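Chapter 4
Plugs, Ports and Leads

Draft for class use, 2018-02-15. Page numbers still to come.

Before you start

You'll need your own phone or tablet, the lead that goes with it, a wall adapter, a soft dry brush and a torch. A clear bit of table. Notebook. If you haven't got a phone of your own, share with the person beside you. Read the whole opening before you touch anything – the activities come after, and last year's classes kept skipping ahead and then asking what a port was.

What this chapter covers

How a charging lead is put together. What each end is called. How to plug in and unplug without wearing things out. How to tell a tired lead from a dead one. Where to keep leads so they last. Storing and labelling comes at the end of the chapter, with the drawer activity.

Not covered: batteries. Those are Chapter 5. Also not covered: opening up a phone. Don't.

4.1 The parts and their names

Most people call the whole lot "the charger". Fine at home. In this book we split it up, otherwise the fault-finding in 4.6 makes no sense.

Adapter – the block that goes into the wall. Changes mains power into something a phone can use. Ratings are printed on it, usually in very small type. Get the torch out.

Lead – the flexible part, also called the cable. A connector at each end. Some adapters have the lead fixed on for good, most these days don't.

Connector – the bit on the end of the lead, metal tip plus a moulded grip. The grip is there to be held. More on that shortly.

Port – the opening in the phone. Small, easy to fill with pocket fluff, and much more expensive to replace than a lead.

Strain relief – the short flexible sleeve where the lead meets the grip. Look for splits here first. Always here first.

Learn these five. They come up in every section from now on and in the chapter review.

4.2 Plugging in, properly

You have done this hundreds of times, probably in the dark, probably while lying down. That's how ports get loose. Do it once slowly and pay attention.

Phone in one hand, or flat on the table if your hands are shaky. Port facing you. Connector in the other hand, fingers on the grip, never on the lead behind it. Bring the two together in a straight line. No angle, no wiggle. If it's a type that only goes in one way, check the shape before you push. Push gently till it stops. Many types give a small click, some dont, so don't go looking for one.

Leave slack in the lead. A good loose curve on the table takes the pull off the connector if somebody bumps it. A lead stretched tight from wall to pillow puts all that strain on the port.
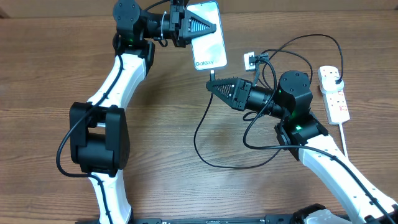 Zistico wrote in after trying the trial version of this chapter and said the slack rule needs a warning with it, becuase a loop hanging over the edge of a bench is just asking to be caught by a school bag. Their classes now keep the whole loop on the table top and push the spare length to the back. Fair point, and we've added it to the checklist.

Lining up is the step to practise. The connector should sit square to the bottom edge of the phone before it goes anywhere near the port. Phone steady, connector moving. If both are moving you'll scrape the edges, and you'll see the scrapes later as tiny bright marks around the opening.

Unplugging: same thing backwards. Hold the grip, pull straight. Yanking the lead is the fastest way to split the strain relief.

4.3 A word on wear

The small Matgate study we'll use in this chapter followed 33 leads in a shared staff room at Lodhi, starting in September. Each lead was tagged and every plug-in was marked on a tally sheet. One lead gave up after 471 plug-ins. Another passed 2000 and was still going when the sheets were collected. Same make, same length, same room.

So what was different? The sheets have a column for where each lead was kept. Have a look at it in 4.5 before you decide. Write your guess down now, in pen, and don't change it.

Itix supplied the tally sheets and there is a blank one at the back of the book. Photocopy it. Please don't write on the original.

Key words

adapter, connector, grip, lead, port, slack, strain relief, rating

Starter activity (2 people)

Swap leads with your partner. Look over theirs with the torch, both ends, and sketch what you find. Mark any splits, kinks, bent metal or discoloured plastic. Nothing plugged into the wall for this one. If you find bare wire, stop there and hand the lead to your teacher.

Then practise lining up with the phone only, adapter left out of the wall. Slowly. Ten goes each. Check the port with the torch first – fluff at the bottom will stop the connector going all the way in, and forcing it packs the fluff down harder. Dry brush only. No pins, no paper clips, no blowing into it.

Put both sketches in your notebook with the date on. You'll need them again for 4.6, when we sort the leads into keep, watch and recycle.

Next: 4.4 Reading the ratings on an adapter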